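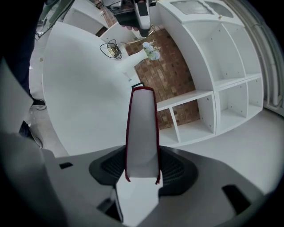
4. Mise en place du plateau Besari et premier traitement du bois

Cette section concerne la table Besari à plateau rond, montée sur pied central Tullel. Si vous avez acheté le pied seul, passez directement à la section 5.

Avant de commencer, un mot sur la fiche fournie dans le carton. Elle annonce un montage « sans outil et sans effort ». Nous avons remonté cette table assez souvent à l'atelier pour ne plus croire à la première moitié de la phrase, et la seconde dépend de votre dos. Prévoyez un tournevis cruciforme, une clé plate, un niveau à bulle et une deuxième personne. La petite clé coudée du sachet convient pour approcher les vis ; pour le serrage final, elle plie.

4.1 Préparer la pièce

1. Dégagez le sol et étendez une couverture épaisse. Le carton d'emballage déplié ne suffit pas : les agrafes y restent souvent prises et elles marquent le chant du plateau.
2. Posez le plateau sur la couverture, face finie vers le bas.
3. Laissez-le reposer dans la pièce jusqu'au lendemain. La fiche parle de 2 heures d'acclimatation. En plein mois d'août, entre une camionnette fermée et un salon volets clos, nous n'y croyons pas du tout.
4. Passez la main à plat sur la face inférieure. Les inserts filetés doivent affleurer. Un insert qui dépasse empêchera la platine de porter, et aucun serrage n'y changera quoi que ce soit.

Attention : ne roulez pas le plateau sur sa tranche pour le déplacer. Le conseil circule beaucoup. Il vient sans doute de gens qui possèdent des plateaux en verre.

4.2 Fixer la platine

1. Centrez la platine Tullel sur les 8 inserts. Elle ne se pose que dans un sens, quoi qu'en dise le schéma : le petit repère estampé doit se trouver du côté de l'étiquette.
2. Engagez toutes les vis à la main, de deux tours chacune, sans serrer.
3. Serrez en croix, par petites reprises. Comptez trois passages complets.
4. Arrêtez-vous dès que la rondelle ne tourne plus sous le doigt.

Note : la version précédente de ce guide recommandait un frein-filet. Nous avons retiré ce conseil. Edit Kovács, qui reprend les tables renvoyées au service après-vente, a dû percer plusieurs vis collées par des clients soigneux, et aucune de ces tables ne souffrait au départ d'un desserrage.

5. Présentez le pied dans la platine et tournez-le jusqu'à la butée. Le déclic promis par la fiche se fait parfois entendre, parfois non. Fiez-vous à l'alignement des deux traits gravés.
6. Retournez la table à deux, en la soulevant par le pied et le plateau en même temps. Ne faites jamais pivoter l'ensemble en appui sur la tranche.

4.3 Mettre de niveau

1. Placez la table à son emplacement définitif. Un réglage fait à l'autre bout de la pièce est à recommencer.
2. Posez le niveau au centre, puis faites-le tourner de 90 degrés.
3. Corrigez avec les vérins du pied, un seul à la fois.
4. Appuyez du plat de la main sur le bord, en plusieurs points. Un très léger mouvement est normal sur un pied central. Si un verre plein déborde, reprenez le serrage de la platine avant d'accuser les vérins.

Les applications de niveau pour téléphone donnent une idée. Elles donnent aussi une idée différente selon que le téléphone est dans sa coque ou non. Utilisez un vrai niveau.

4.4 Premier entretien

Cette partie suscite le plus de courrier, et c'est là que le commerce a le plus à vous vendre. Le plateau Besari existe en deux finitions, laquée ou huilée. Vérifiez l'étiquette avant d'ouvrir le moindre flacon.

Finition laquée

1. Dépoussiérez avec un chiffon doux, à sec.
2. Essuyez avec un chiffon humide bien essoré, puis avec un second chiffon sec.
3. C'est tout.

On nous demande régulièrement notre avis sur le « nourrissant » Weltanlow pour plateaux laqués. Une laque ne se nourrit pas. Le produit laisse un film gras, flatteur le premier soir, qui retient la poussière et les traces de doigts dès la semaine suivante. Graça Serrano l'a essayé chez elle sur une moitié de plateau, en laissant l'autre tranquille. Elle a passé davantage de temps à enlever le produit qu'elle n'en avait mis à monter la table.

Finition huilée

1. Égrenez très légèrement, à la main, dans le sens du fil.
2. Aspirez, puis passez un chiffon à peine humide. Laissez sécher complètement.
3. Déposez peu d'huile. Étalez-la au chiffon de coton, du centre vers le bord.
4. Essuyez tout l'excédent avant qu'il ne poisse. Si vous hésitez, essuyez encore.
5. Recommencez le lendemain si des zones restent mates.

Attention, risque d'incendie : les chiffons imbibés d'huile siccative peuvent s'enflammer seuls. Étendez-les à plat dehors, ou plongez-les dans un récipient d'eau fermé. Ne les jetez jamais roulés en boule à la poubelle. Sur ce point, aucune réserve de notre part, l'avertissement imprimé sur le bidon est à prendre au pied de la lettre.

4.5 Charges et chaleur

La notice commerciale évoque une résistance à « 1000 cycles d'usage ». Nous avons demandé au fabricant ce qu'était un cycle. La réponse tenait en une page et ne le disait pas. Ne tirez donc rien de ce chiffre, ni en bien ni en mal.

Pour l'usage courant :

- Ne vous asseyez pas sur le bord. Le pied central supporte mal les charges excentrées.
- Utilisez un dessous-de-plat, même si la vendeuse vous a assuré du contraire.
- Évitez les sets en caoutchouc ou en vinyle souple. Certains migrent dans la laque et laissent une ombre qui ne part plus.
- Soulevez les objets lourds au lieu de les faire glisser.

4.6 En cas de problème

La table penche après quelques semaines. Contrôlez d'abord le sol, surtout sur parquet flottant, puis les vérins.

Le pied grince. Démontez-le, essuyez la butée et remontez à sec. Le lubrifiant Pap souvent conseillé sur les forums supprime le bruit quelque temps, puis il attire les poussières et le bruit revient plus fort.

Un cerne blanc apparaît sur la laque. Attendez quelques jours avant toute intervention. Beaucoup disparaissent seuls, ce qui explique sans doute la réputation de la mayonnaise, de la cendre et du dentifrice. Ce dernier est abrasif et laisse une zone terne bien plus visible que le cerne.

Un insert tourne dans le vide. N'insistez pas et ne versez pas de colle. Notez le numéro inscrit sur l'étiquette et demandez au service après-vente un insert de réparation. Joignez une photo de la face inférieure, platine déposée.

Texte relu par Ailbhe Ní Chonaill et Anikó Jakab. Le montage du pied seul est décrit à la section 5, le remplacement des vérins à la section 6.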